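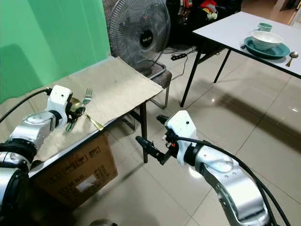 Vikas Chauhan replied that it sounded like a grip problem and asked whether the force limit had been changed after the April practice round. It had not. The log still shows the same value, 200, on both arms.

**Ticket:** Posness club, table-setting task
**Opened by:** Kerstin Kramer
**Date:** July 17, 2024
**Status:** open

**Problem:** The arm picks up a spoon, then the handle slips sideways in the fingers on the way to the second table. The plate, bowl and cup are not affected. Forks slip less often than spoons.

**Tried so far**

1. Restarted the controller. No change.
2. Ran the gripper zero routine on both arms. No change.
3. Slowed the lift to half speed. The spoon slips later in the move but still slips.
4. Loaded Obed's older grasp file. Worse. Went back to the current one.

**Finger check**

The coating on the finger pads is worn. It is cracked and peeling on one finger and frayed at the tip of the other. A thin handle has very little to press against there.
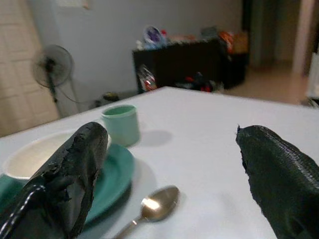

Wiping the pads with a damp cloth made no difference, so I don't think it is dust. Hélène has 2 spare pads in the Grevemwood drawer, but they are the short kind and I don't know if the screw holes line up.

**Next**

- Kwame to test fit one short pad.
- If it fits, change both fingers and run the zero routine again before any spoon test.
- If not, order new pads from Punik.

Please don't raise the force limit in the meantime. Run 1780 stopped on an overload error when we tried that with the bowl.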